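Jareck Film Board > General Discussion > Idosside: am I the only one who likes the second half?

lampwick54
Posted July 15, 2025
I watched Idosside again last night and I want to talk about the second half. Everyone I know loves the first hour, with the lighthouse and the snail and almost no talking, and then they say the movie falls apart once it gets to the city. I don't see it. The city part is where the snail finally has to deal with other characters, and I think the movie needs that. The chase through the laundry is the best animated sequence I've seen in years. What does everyone else think?

morningreel
I'm one of the people who thinks it falls apart. The first hour trusts you. You get the light going around, the fog, the snail climbing the stairs, and you work out for yourself that the keeper isn't coming back. Then the city shows up and there are four talking pigeons who explain everything you already figured out. I still gave it a good score, but I turn it off after the boat now.

lampwick54
The pigeons are in it for maybe ten minutes total. And they don't explain the keeper, they get it wrong. They tell the snail he went to sea. That's why the ending hurts.

morningreel
OK, I had forgotten they get it wrong. They're still annoying. The voices sound like they came from a different movie.

tinroof_annie
I took my two kids when it played at the Wastaso. My son is six and he was bored for the first hour and loved the pigeons. My daughter is ten and it was the opposite. She cried at the boat and then asked how much longer it was going to be. So you can both be right, I guess. I liked all of it except the song over the credits.

gusset
The song is terrible. I agree with everybody on that.

One thing that doesn't come up much is the backgrounds. The lighthouse half was painted by hand and the city half was done on computers, and you can tell. I don't think the story gets worse in the city. I think it looks worse, and people blame the story. Watch it with the sound off some time and see where you lose interest.

lampwick54
Now that you say it, the streets do look flat. The laundry is nice though, all that steam.

gusset
The laundry was painted too. It was made early, for the short that came first. The short is 17 minutes long and it's on the Bhattacharjee disc as an extra. It has no pigeons, for anyone who cares.

morningreel
I care. Is the disc worth buying? I have the old one from 2000 and the picture is very dark.

gusset
Yes, if you can find it for a normal price. The new transfer is brighter and the fog has detail in it. The old one just goes gray. They only made 400 of the first pressing, so those are expensive, but the second pressing has the same contents in a plainer case.

tinroof_annie
I have the second pressing. The picture is great, but the subtitles are out of step in the middle, right when the snail meets the tailor. It isn't a huge problem with so little talking.

gusset
Mine don't do that. It could be your player. Try going back a chapter and letting it run from there.

tinroof_annie
I'll try it tonight.
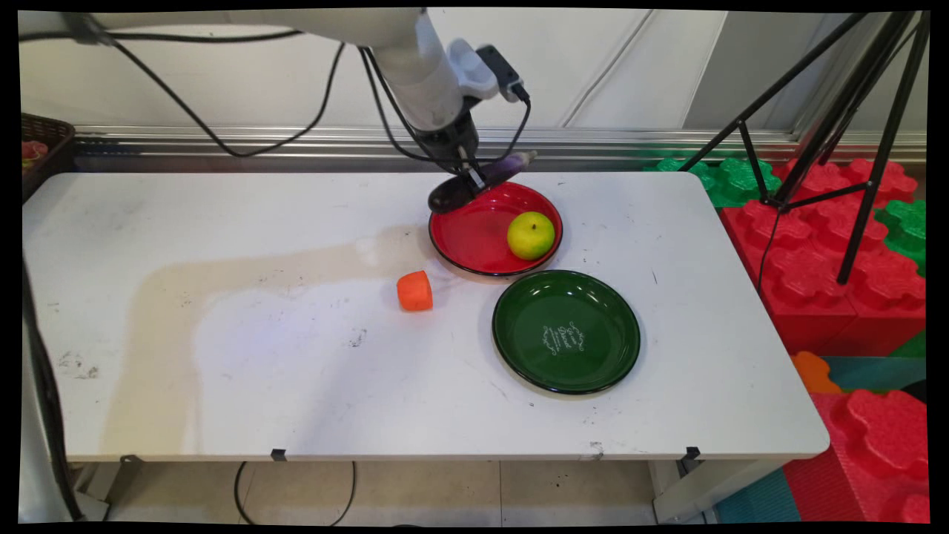

boxoffice_moth
Do you need to see the short before the movie? I haven't watched either one.

gusset
Watch the movie first. The short gives away where the tailor came from, and that's better to find out in the city.

morningreel
I'd say the reverse. The short is the best thing they made. If you see it first you already care about the tailor when he turns up, and you might get through the pigeons in a better mood.

lampwick54
I'm with gusset on this one. The scene with the coat doesn't work if you know whose it is.

boxoffice_moth
Thanks. I'll go with the movie first, two against one. Is it too sad for a bad week?

tinroof_annie
The boat is sad. The last five minutes are sad too, but in a way I didn't mind. I'd wait until the weekend.

morningreel
I put it on again after reading this thread and left it running past the boat this time. lampwick is right that the pigeons get the keeper wrong. I had never noticed how the snail looks at them afterward. I'm raising my score by half a star. The pigeons still talk too much.

lampwick54
I'll take half a star.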